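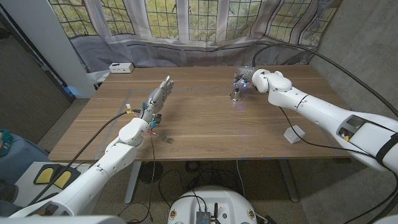 Ticket 138 - Entry form drops the chassis number
Event: Grakstead Concours, classic car classes
Status: Closed
Opened: 25 Feb 2019
Handled by: Irfan Satti

Reported problem

Owner tried to enter a prewar coupe in the Coachbuilt class. He filled in the form, uploaded the history file and pressed Submit. The confirmation email came back with the chassis number blank and the car listed under Postwar Sports. He tried again on a different computer and got the same result. He wants the car in the right class before the selection panel meets, and he wants to know if he has been charged twice.

Log

Checked the payment record first. One entry fee taken. The second attempt stopped at the card page, so no refund is due. Told the owner by email.

Looked up both submissions in Trornavar. Chassis field is empty in each. The owner sent a scan of his paperwork and the number on it has a slash and a space in it, as a lot of the early cars do. Entered a test record with the same number and the field came back blank. Took out the slash and it saved.

The class problem comes from the same place. The form sorts cars by year of build, but it only reads the year after the chassis number has passed its check. When the check fails it falls back to the last class used on that form, and that was Postwar Sports.

Sent the above to Filip at Plornness, who look after the form. Asked for the check to accept slashes, spaces and periods.

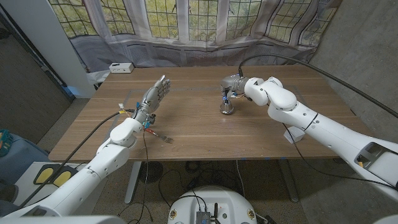
Filip replied that the check was added in December to stop people pasting license plates into the chassis box. He can loosen it but wants a list of number formats we expect. Went through the entries from the last 3 shows and sent him 4 patterns that cover all of them.

Change made on the test form. Ran the owner's number through it and it saved with the slash in place. Class came up as Coachbuilt. Also tried a plain modern number and one with letters only. Both fine.

Change moved to the live form. Corrected the owner's entry by hand so he does not have to fill it in again, and deleted the duplicate. New confirmation sent. Owner replied that the details are correct.

Ran a search for other entries with an empty chassis field. Out of 101 received so far, one more was affected, a motorcycle. Wrote to that owner for the frame number and opened a separate ticket for it.

Still to do

The printed catalog takes its data from an export, and the export may strip the slash as well - not tested yet. Will check before the proofs go out.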